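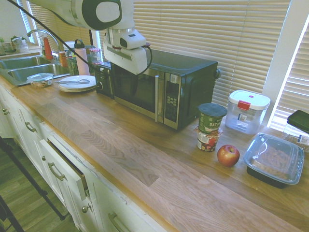 El brazo del club Zoltanel, junto al microondas de la cocina.

Ayer me pasé la tarde con la gente del club de robótica Zoltanel y salí con ganas de apuntarme (tengo 27 años más que casi todos, pero bueno). Están preparando el trofeo Coltevetti, que se celebra en March... perdón, en marzo, que ya llevo tanto inglés de manual técnico encima que se me escapa.

La prueba de este año se llama «desayuno» y va de que el robot se mueva por una cocina normal y corriente: abrir el microondas, coger una manzana, apartar un vaso de avena instantánea sin tirar el de abajo. ¡Parece una tontería hasta que lo intentas! Cada equipo tiene seis minutos y dos intentos, y por eso ensayan sobre una encimera de madera con su fregadero, sus platos apilados y sus recipientes de comida, como en cualquier casa.

Walter Sotelo, que lleva el grupo, me contó que lo que más guerra les da es la puerta del microondas. «Si tiras demasiado recto, se te viene el aparato entero», me dijo. Los chavales han bautizado el programa de control como Thomas — no me supieron explicar por qué — y lo reescriben cada dos por tres. Cuatro de ellos se encargan solo de la pinza y discuten muchísimo, da gusto oírlos.

La inscripción para el segundo grupo sigue abierta en el local de Vedeo. No hace falta saber programar, aunque sí conviene tener paciencia con los cables. Yo vuelvo después de las fiestas, a ver cómo llevan lo de la manzana.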